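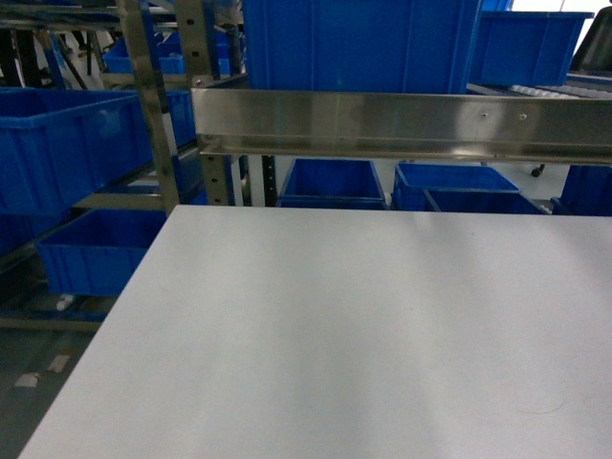

Week 4: Packing benches and the racking behind them

Handout to go with Wednesday's session. Bring it with you, as I have stopped printing spares for people who leave theirs on the bus.

What we are covering

Last week was aisles. This week is the last two metres of the journey, where somebody stands at a white-topped bench with steel shelving and plastic bins behind it and tries to get an order into a carton before the van goes. Most of the textbook chapter is about conveyors. You may read it if you like conveyors.

The bench

A bench top has one job, and it is to be flat and have nothing on it. Every bench I have ever worked at began the week like that and finished it as a home for tape guns, mugs and a returned kettle with no paperwork. Vollum call this "surface creep" in their training pack, and charge for the phrase.

Pale tops are common because small parts show up against them. So does dirt, which managers like and packers don't. A matt finish is kinder under strip lights than a glossy one. Ask anyone who has done a night shift on gloss.

Height: set for the person, or failing that for the tallest person, with a platform for the rest. It is easier to raise someone's feet than to lower someone's back. The usual practice is to set it for whoever was in the room when the bench was delivered.

The racking

Slotted uprights are punched with holes all the way up so that shelves can be moved. In practice they are put in once and stay there until the building is sold. Before you redesign anything, try moving a shelf up by one hole. It costs nothing and will annoy people far less than your redesign.

Two points on fixings. Boltless racking still needs its locking pins, and a screw that has been "temporarily" left out should go on the defect sheet the same day. Secondly, a lip at the front of a shelf will stop a bin sliding forward, but it also has to be lifted over. With a full bin at shoulder height, that is the lift people get hurt on.

The bins

Ribbed sides are for stiffness. They also mean labels peel off, so use a holder or a tie-on tag. Open tops are quick to pick from and quick to fill with rubbish. Colour should mean something or be all the same; the Flandgate depot ran red for returns and blue for stock until the red ones ran out, after which blue was for everything and returns went back out to customers.

Case: the Flandgate count

Tsz-kin Hung's stock check found 2,882 items in bench-side bins, of which 873 were not on the system at all. Ha-neul Nam then asked the packers, who knew what nearly all of them were and had been working from memory since June. Read the case notes and come ready to say whose problem this was. "The software's" will not get you far.

Before Wednesday

Read the Mosquera chapter on reach zones, skipping the history.
Sketch a bench you have used, with the three things you reached for most and where they were kept.
Look up the Rirano bin sizes and work out which would fit on a shelf 400 mm deep. Watch the handles.

Sketches can be rough. Last year's best one was on a chip wrapper, though I would rather not file another.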